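Installing a Desktop Processor in a Tower Laid on Its Side

Aug 22, 2020

Scope

This procedure covers placing a processor into an empty land grid array (LGA) socket with a retention frame and lever. It applies to most office towers with a removable side panel. It does not cover pin grid array parts, where the pins are on the processor, or laptop boards with a soldered chip.

Confirm before starting that the board supports the replacement part. A matching socket is not sufficient. The BIOS revision must also recognize the processor, and the update has to be applied while the old one is still installed and working. Look up the part number and stepping on the board maker's support list.

Tools and materials

Phillips screwdriver, No. 2
Antistatic wrist strap
Isopropyl alcohol, 90 percent or higher
Lint-free wipes
Thermal paste
A rigid holder or tray for the processor
Flashlight

Preparing the tower

1. Shut down the operating system, unplug the power cord and hold the power button for five seconds.
2. Lay the tower on its side with the removable panel facing up. Use a flat surface that does not rock.
3. Remove the panel. Clip the wrist strap to bare metal on the chassis.
4. Move cables clear of the socket area. Leave the drive cables connected if they reach far enough; disconnect and tag them if they do not.
5. Unplug the fan lead, loosen the heatsink screws in a diagonal pattern and lift the heatsink straight up. If it resists, twist it slightly to break the paste bond.
6. Push the socket lever down and outward to release it from its hook, then raise it fully. Open the retention frame. Lift out the old processor by its edges, if one is present.

Staging the processor

Keep the new processor in a holder with raised walls until the socket is open and inspected. Its heat spreader should face up. Do not slide it across a bench or set it contacts-down on a wipe.
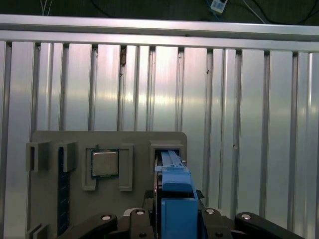
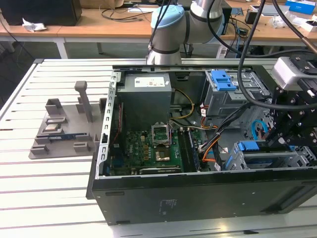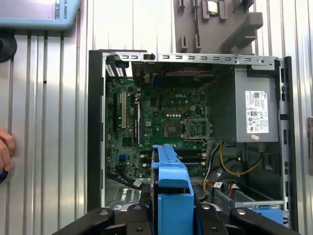
Khrystyna Marchuk asked whether the power supply has to come out first on small towers. It does not, provided the retention frame can open fully and there is room for fingers on both sides of the socket. She also wrote that on her Oluvik case the main power cable crossed the lever, and that unplugging it at the board end gave enough clearance.

Seating the processor

7. Inspect the socket contacts with the flashlight held low. All rows should reflect evenly. A contact that reflects differently from its neighbors may be bent. Stop and correct it before continuing.
8. Find the triangle on one corner of the processor and the corresponding corner mark at the socket. Check that the notches line up with the keys.
9. Hold the processor by two opposite edges. Lower it vertically and release it. Apply no pressure. If it sits unevenly, lift it out and repeat.
10. Close the retention frame, then lower the lever and hook it. Noticeable resistance in the last part of the travel is normal.

Refitting the cooler

11. Clean the heat spreader and the heatsink base with alcohol. Let both dry.
12. Apply a pea-sized amount of paste to the center of the heat spreader.
13. Lower the heatsink straight down and tighten the screws diagonally, a few turns each, until they stop.
14. Reconnect the fan lead and any cables removed in step 4.

First start

Leave the side panel off. Connect power and a monitor, then enter BIOS setup. Verify the processor name, the installed memory and a fan speed above zero. Many coolers of this type idle near 1,000 rpm. A steady climb toward 3,000 rpm while in setup usually indicates poor contact between heatsink and processor; power down and repeat steps 11 to 13.

If there is no display, reseat the memory first, then recheck the socket. Refit the side panel when setup reports normal values.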